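Two finger pads, one pegboard

I have been putting off writing about the grippers because I kept changing my mind. We now have two sets of finger pads for the arms, the crosshatched rubber ones that came with them and a smooth set that Llinos Voyle ordered from Kutwood in June. I've used both for long enough to say something useful.

The test is dull on purpose. Take a hand tool off the pegboard, put it on the table, pick it up, hang it back on its hook. I did 30 runs with each set, all teleoperated, with Juwita Mangundap driving for most of the second lot as my wrists had had enough. We swapped between scissors, pliers and small screwdrivers so that neither set got an easy time.

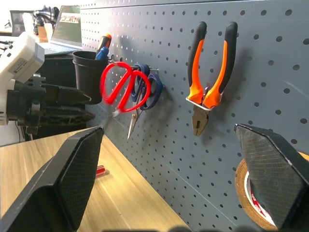

The wrist camera is the one I watch when closing on a handle, and the head camera is for everything else.
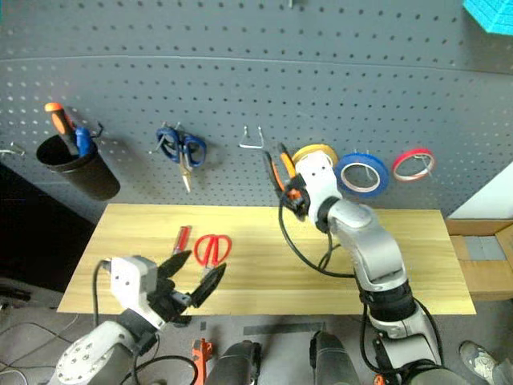
What I found with the pads

The textured rubber is better on pliers. The handles are fat and slightly soft, and the pads bite into them, so the tool doesn't swing round when you lift it. With the smooth set I dropped the pliers 4 times, always on the way back up to the hook.

Scissors were closer. The loops give you something to hook a finger through, and after that the pad hardly matters. Small screwdrivers lying flat on the table were bad with both. You have to come in low, and the fingertips touch the wood before they have closed properly. Prapai Hemmin thinks a thinner tip would fix it and has drawn one up, but I haven't printed it yet.

Cameras and cables

I tried a few runs using only the head view. It can be done, but I was slow, and I couldn't judge the depth of the hooks at all. Going back to both views was a relief.

The cables still bother me. They want clipping closer to the arm, with enough slack left for the wrist to turn.

The rubber pads are staying on for now. I'll do the same runs with Prapai's tips once they are printed, and put the numbers up when I have them.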